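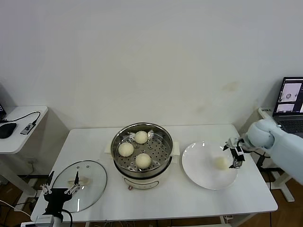 Steamer task, Umham bench. Three buns in the basket, one on the plate, lid off to the left.

August, 9:40 am start. Kiyoshi Sakamoto on the leader arms, me on the laptop. Target for the day is 70 good episodes, one bun per episode, then relabel tonight.

First 16 thrown out – wrist stream was lagging the joint log. Restarted the recorder, fine since. Should have checked that befor we started, same thing happened at Horstead.

Notes for whoever picks this up:
– grasp from the sides of the dome, not the pleats. Pleats tear
– start positions too alike in the early set. Move the plate between runs, turn the basket a bit
– pause at the end of each place, half a second, or the trimmer eats the release
– failed grasps: keep them if recovered, tag "retry". Dropped on table = discard

Running total on the Ikeda drive is 1,292 before today. Of those 167 still have no text label, mostly lid episodes. Kiyoshi says he'll do them, we'll see.

Glare off the steel worries me for the wrist veiw. Exposure locked for now, dont touch it.

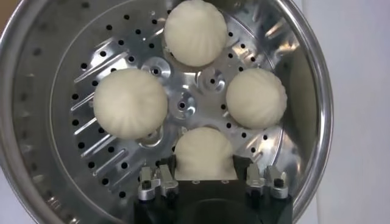 Do retries count toward the 70?
Only the ones that end with the bun placed, and they need the tag before upload.

Next: lid on / lid off, both arms. Send split to Barkinthorpe once the labels are in.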